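New worktops in at the Angate community kitchen

The shared kitchen at Angate opened its doors again on 17 Sep 2025, and the folks who cook there could hardly wait to get back to their pots and pans. It had been shut since August while the old counters came out and the new ones went in, a job that ran three weeks longer than anyone had hoped (the first delivery from Husisard went to the wrong street!).

Cathal Rafferty, who runs the Zaidi soup evenings, was in early to try things out. "I like a pale surface, you can see where you've wiped," he told us, and then he went off to look for the big ladle.

The plain, light finish was picked by the regulars from six samples, and it does make the place feel fresh.
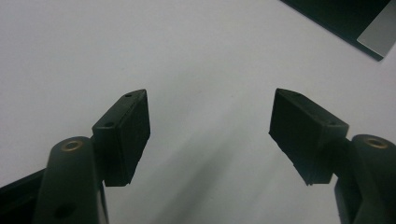 Opening hours

Monday to Saturday, with soup evenings at 6. Please bring your own apron.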